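# Chapter 4: Wood as a Material

Wood is among the oldest materials in household use, and it remains one of the least uniform. Two pieces cut from the same trunk may differ in color, weight and strength. This chapter considers how those differences arise and how they affect the way wood is chosen, cut and joined.

A living tree adds a new layer beneath its bark each growing season. Wood formed in spring is usually lighter in color than wood formed later in the year - a contrast that produces the lines known as grain. Where a branch once grew from the trunk, the grain bends and a knot is formed.
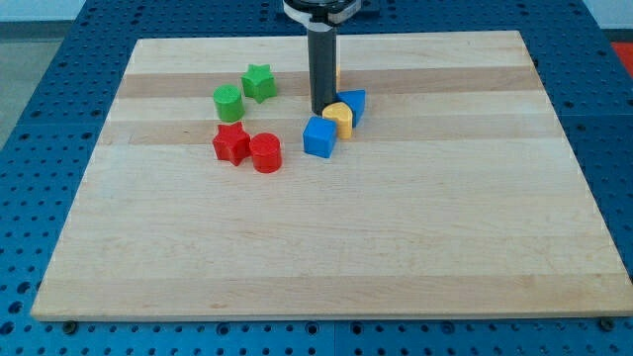

Wood also responds to the air that surrounds it. It takes up moisture in damp conditions and releases it in dry ones, swelling and shrinking far more across the grain than along it. A wide board cut from a single piece is therefore likely to cup. Joining several narrow strips side by side reduces this risk and makes use of smaller trees.

Section 4.1 describes the structure of the trunk. Section 4.2 deals with drying, using records kept by Inger Arnardóttir at the Gisham sawmill, where 748 boards were weighed on arrival in October and again after 45 days. Students should review the terms *sapwood*, *heartwood* and *moisture content* before reading further.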